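3.2 Room and materials

The laundry study was run in one furnished room at the Timmermans site. Floor is carpet, gray, with fine stripes in light gray, white and charcoal. We kept it for all sessions, as the fine stripe is common in rental flats and we wanted the clothes judged against something ordinary. A clear acrylic panel was in the room as well; the carpet shows through it and edges are easy to miss from above, which matters for the notes on visibility in 3.4. 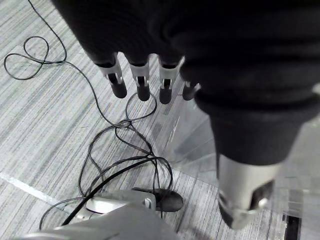
3.3 Basket, chair and clothes

Basket: white plastic, rectangular, rounded corners, thick smooth rim. Walls perforated on the inside. No lid used. Participants in the pilot (Bakker, internal notes) asked for it to be raised off the floor so it was put on a light wooden chair with a curved back. The basket is wider than the seat. It overhangs on one side, see Figure 4. We did not correct this between trials, people at home don't either, and Coppens found no link between overhang and loading time.

Clothes came from the Kakero set, 131 items, mostly tops. Everyday garments, plain and printed, washed before first use. Items were dropped in unfolded. No sorting by color was asked for. The two-item load is the smallest one in the study and the one we use as the reference for "loose fill", meaning some of the basket bottom can still be seen between garments. Full loads hide the bottom completly and were scored on rim height instead.

Dark items were a problem. Folds in black cloth are hard to tell apart for raters working from stills, so each load with a black garment was rated twice. Agreement went up after the second pass, but not for loads where two dark items touched. Teal, and printed items in general, gave no trouble.

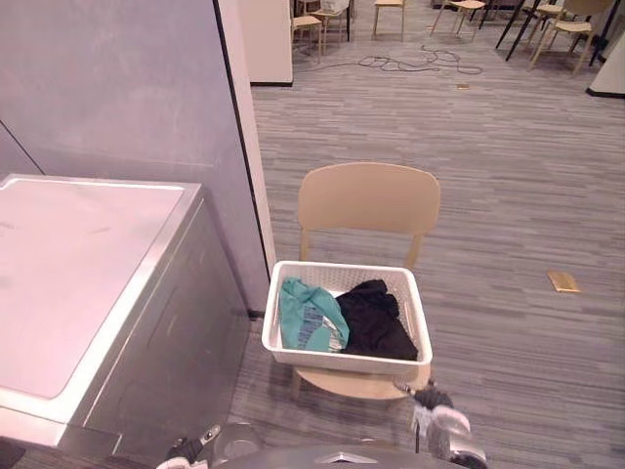
Figure 4. Loose-fill reference load, one teal-green and one black garment in the white basket. Large box-shaped appliance at left.

3.4 Scoring

Raters marked three things per load: contact between garments, bottom visible (yes/no), cloth over the rim (yes/no). 2,038 loads were scored in total, of these 40 were thrown out for missing labels. Sheets were kept in Ornenine and checked by the first author. The first 1,000 were scored before the rim rule was fixed, and were gone over again with the new rule. Overhang of the basket on the chair was noted but not scored. Visibilty of the acrylic edge was noted as free text only.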